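EQUIPMENT CORNER – what we're buying, what we're not, and what has to wait
2025-09-02

Quick one this time, the quarter close ate my week. Budget numbers first, because that's what everybody keeps emailing me for.

The Sterkstead room is set up like a bedroom on purpose and that's where most of the robot money goes now. Bed, nightstand, laundry, small stuff handed over by a person. Hands wear out faster than anything else we own. Arms, fine. Base, fine. Hands, no. So the plan for next year is built from the fingers up, and if you have a wish list that starts with a bigger display, please put it at the bottom.

Sleeves. The Endik quote came back at $304 apiece for the ribbed wrist covers. I had them down as a one-time purchase in the June draft, my mistake. They're a consumable. Moved to the supplies line, so they come out of operating money and don't need the capital form any more.
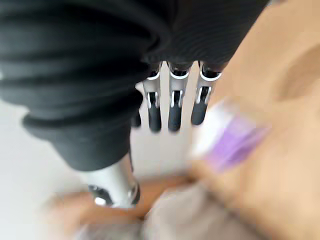

Spare fingers are the bigger question. Brekeo will sell single fingers or a full hand set, and the set only makes sense if we expect to replace most of one hand within the warranty year. Going by our repair log, we don't. I'm asking for singles plus two thumbs. Thumbs are the long lead item – order those early even if we argue about the rest.

Full hand set, for comparison: $3,394. Before shipping. The quote is good for 85 days, then they re-price, and last time the re-price was not in our favor. If your group wants to go in on a set and share it as a loaner, tell me before I send the order and not after.

Other things that came up while I had the spreadsheet open:

Cable management. Cheap and overdue. Floor channels, velcro, a few longer runs so that nothing crosses where the base drives. I have a line for it, small enough to go on the purchasing card, so it's happening this month whatever else gets cut.

Floor. Leaving the carpet tiles alone. Somebody asked for a price on smooth flooring and I did get one, and no. People have carpet at home.

Soft goods. Duvet, shirts, boxes of tissues, the kind of stuff that gets grabbed and dropped all day. We under-budgeted this two years in a row. Buy ordinary things from ordinary stores, keep the reciept, send it to me the same week.

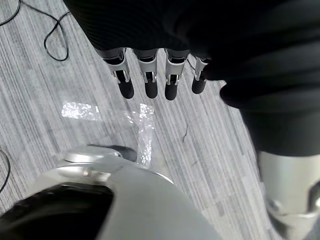

Service contract, yes or no

Mwaipopo offered us a service contract with 4 visits a year. Parts not included. I like the visits, I don't like the parts bit. We do most of our own finger swaps now and the thing we really can't do in house is calibration, which they list as a seperate item. Asked them to quote calibration only. Waiting.

If it comes back reasonable I'll pay for it out of what we saved on the second nightstand set (canceled, one is plenty) and the rest goes in the hands line.

One more planning note. Please budget people time along with the hardware. Every hour on the bedroom tasks needs somebody in the room, plus resetting the bed and the clothes between runs, and in the last round those hours got charged to whoever happened to be free. Not fair and it makes the equipment look cheaper to run than it is. New column in the sheet, column G, fill it in even if it's a guess.
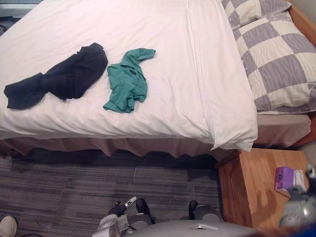

Endik wrote back on the sleeve question after I'd drafted this, and their answer was that the price drops if we commit to a year of covers up front, but they won't hold stock for us and we'd have to take everything in one delivery. They also want to know if we need the longer cuff or the standard one.

Standard, as far as I know. Shout if your setup is different. Storage I can find, there's shelf space behind the tool cabinet, so I'm leaning toward taking the deal if finance lets me prepay. Will ask.

Column G, don't forget. Requests in the sheet please, not in chat, I lose them there.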